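Garba open week, second stop: Goreta, 4th August

The coach dropped us at the wrong entrance, so the first thing I learned about automation at Garba was where they keep the bins. Goreta has one floor of the building. I had put my name down for the Nallau press shop and got the gripper bench instead, and I'm over it now.

The bench is a big glossy white table with hand-held grippers on and over it. You hold one, you pick things up, and the recordings go off to teach an arm to do the same job.

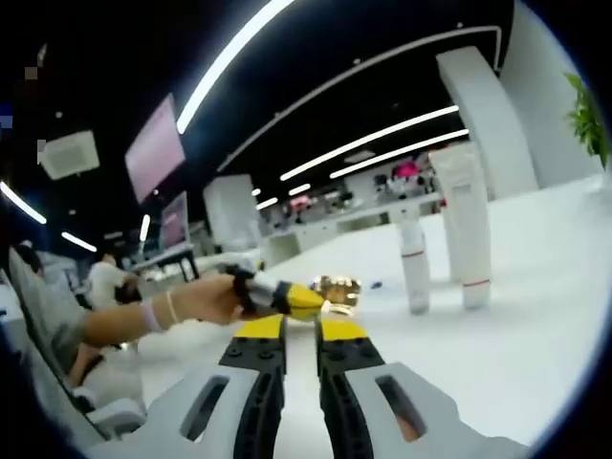
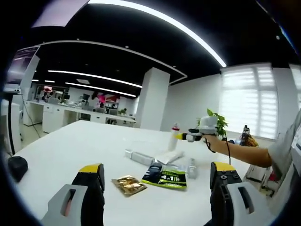
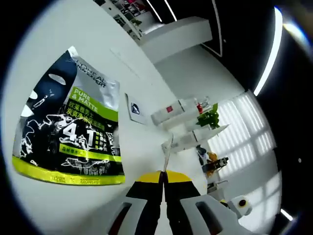
*The white table at Goreta, gripper's-eye view. The loop of cable mentioned below is in the second one.*

I had expected a talk about intelligence. We got a talk about screws, and it was much better. The bench has a maintenance book, an ordinary ruled one with a coffee ring on the cover, and when we arrived it was open at entry 3661. Most entries are one line long. "Left finger stiff, cleaned." "Left finger stiff again." "Swapped left finger." There is a whole novel in there for the patient reader.

**Morning set-up.** Both fingers are opened and closed by hand before anything is switched on. If one side lags, the gripper goes back on its hook and someone sighs. Next, the lens is wiped and the jaws are closed on a strip of thin card. The strip should pull out with an even drag along its length. If it slips at the top and grips at the bottom, the fingers aren't parallel, and there goes your morning. I was allowed to try this and passed a gripper that had already been failed. They were kind about it.

**Pads.** The ribbed pads are changed after 300 picks, whatever they look like. One of our party asked whether this was a bit wasteful and was handed an old pad and a new one to tell apart. He got it wrong too, which cheered me up. Shiny packets are blamed for most of the wear, and bottles for the rest. Pads are wiped with a damp cloth only. Somebody once used furniture polish, and there is a page in the book about that as well, in capitals.

**Cables.** My favourite part, and I realise what that says about me. The cable should hang in a loose loop below the hand, so that it never pulls the wrist round. New people hold it out of the way with their other hand, get tired, and tuck it under an elbow. After that the recordings show a slow drift to one side and everyone blames the software. Clalum, who make the connectors, say theirs will stand any amount of bending. The bench keeps a drawer of Clalum connectors that took a different view. Replacing one takes a small soldering iron and 200 seconds if you believe the wall chart. The one we watched took until the biscuits came round.

**The objects.** Bottles, sachets and small boxes, mostly, with a few things that looked as if they'd come out of a handbag. They get moved about between runs so that the arm doesn't learn to expect the bottle in one place. A crushed box stays in use until May, when the whole stock is turned out and bought again. The yearly budget for this is around 200, in a currency I failed to write down.

I asked what breaks most often. The answer was the little spring behind the trigger, and the spare is a part out of a clothes peg. It's in the book, with the name of the shop.

Practical notes for anyone going on a later date: use the east door, wear flat shoes, and take your own pen, as the one on the string is for the book. The coach back left early. Nallau have promised me a place next time.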